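Slow water at Starkolbridge

The reservoir above Starkolbridge was built to supply a town that never grew as planned. It covers 137 hectares at full level, has a greatest depth of 22 metres by the dam wall, and is fed by two streams, the Matos and a smaller one that the older maps leave without a name. Boating has been allowed on the eastern arm since the outlet works were rebuilt. Swimming is allowed from the north shore only.

Visitors usually arrive by the valley road, which ends at a gravel car park below the dam. From there a path climbs 41 metres by a series of broad steps to the crest. The full circuit of the water is just over nine kilometres, nearly all of it on level ground. The exception is the crossing of the Matos inlet, where the path turns upstream for 410 metres to reach a footbridge and then comes back along the opposite bank. In dry summers walkers cut across the exposed mud at the mouth of the inlet. The ground there is soft to knee depth and should be left alone.

The water level is the main thing to check before a visit. The supply company draws the reservoir down from June onwards, and by late August the surface can stand four metres below the spillway. At that level the lower slipway is out of use and boats must be launched from the concrete ramp at Bareo, on the south side. A painted gauge on the valve tower shows the level in metres above sea level. The spillway sits at 322, so the drop can be worked out from the bank without asking anyone.

Filipa Abreu has kept the boat hire at Bareo for eleven seasons. She has rowing boats and a few canoes, all let by the half day. Engines are banned, including electric ones. She keeps a written log of wind direction and strength at nine in the morning and again at two in the afternoon, and the pattern in it is a regular one. "Mornings are flat," she says. "After lunch it comes up the valley from the west, and people who rowed out easily find they have to work to get home." Her advice is to row west first and return with the wind behind.

The wind also affects the fishing. Brown trout were put in when the reservoir was first filled and now breed in both streams. Perch arrived later by some other route. In the afternoon the surface drift carries insects to the eastern bank, and most rods are found there from three o'clock until dusk. A day permit is sold at the boat hire and at the shop in Ovano. The limit is two trout per permit, with a minimum length of 30 centimetres. Perch may be kept at any size.

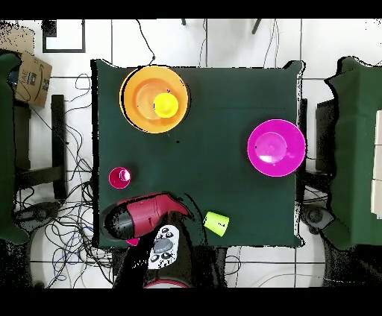

Plates and cups on a green tablecloth.

Ovano is the only village on the shore. Its lower street went under when the valley was flooded, and the present houses stand on what had been the upper grazing. The walls of the old street show themselves when the level falls far enough, first as a line of darker stones and later as separate rooms without roofs. They are protected, and walking among them is not permitted. The best view is from the bench above the chapel, where the line of the street can be followed as far as the former mill.

The village has one place to eat, open at midday and again from seven, and it closes between November and the end of March. There are nine guest rooms above it. Camping is limited to the field behind the chapel, which has a tap, a toilet block and no electricity. Pitches cannot be booked. Fires are banned on all parts of the shore throughout the year, though stoves may be used in the field.

Birdwatchers have most to gain from the shallow western end, where the reed bed has spread over ground that used to be cleared. A hide stands on the north side of it, reached by 100 metres of boardwalk from the circuit path. Great crested grebes nest here and ospreys pass through in spring and autumn. The boardwalk was relaid last winter and is now wide enough for a wheelchair, but the circuit path leading to it still has a stile at each end of the pasture.

Buses run from Starkolbridge to the dam car park four times a day in summer and twice a day in winter. The last one back leaves at ten past six. There is no service to Ovano, and the walk there from the dam by the north shore takes an hour and a quarter.

Times and permit rules were checked on 23 August 2018.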